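**Rules for robots that pick things up**

A robot arm doesn't know when it is squeezing too hard, or that a person is nearby, unless someone has given it a way to sense those things. That's why people write safety rules before a robot starts work.

At Plenel, the robot team has 4 main rules:

- Try each new job on a computer first.
- Move slowly near people.
- Grip only as hard as the object needs.
- Keep a stop button within reach.

In a computer test, a mistake can't hurt anyone. The team can change the program and run the job again, even 205 times. Small objects such as cameras need extra care.
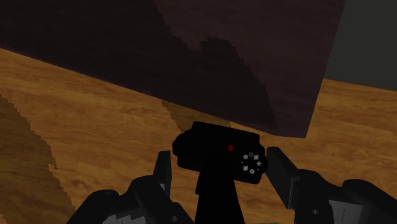
Vaida Jõgi says the slow rule is the one she would never skip, even for a job that passed every computer test. At Plenel, visitors must also stay 2 metres back while the arm is switched on.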